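Projects > Besoreck > Household Handling > Progress Reports

Second progress report to the Collado fund

In this period we studied how a robot can handle shiny kitchen objects. Polished steel is difficult for our method, as the cameras receive reflections of the table, the lamp and the gripper together with the shape of the object. We chose a cooking pot with a lid as the main test object. The lid is grasped by its black knob.

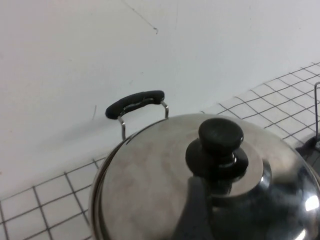
Rosalía Carrasco
Project Lead, Besoreck

21 October 2022

The training set now has 2,000 short recordings, as it was promised in the plan from April. Each recording joins the wrist view with the view of a fixed camera. We compared two models, one which uses only the wrist view and one which uses both. In 100 trials per model, the second made fewer wrong grasps at the lid. The difference was largest when the gripper was reflected close to the knob.
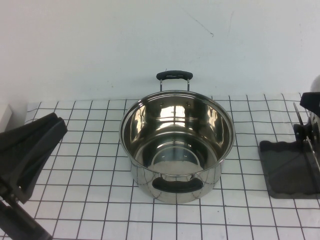 For the open pot the result is less clear. Both models find the rim well, but they still confuse the inner wall with the outer one when the reflections are strong. We have tried four settings of the lighting and none of them removes the error completely. Evley will repeat these trials with a lower lamp, and we ask to move the Dadow software payment to the next period for this reason.

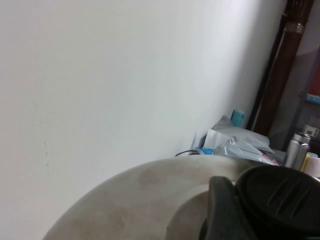 Eyerusalem Beyene asked whether the second model would keep its advantage on dull surfaces, and she would like to see those trials reported separately from the steel ones. We agree and will add a separate table to the next report.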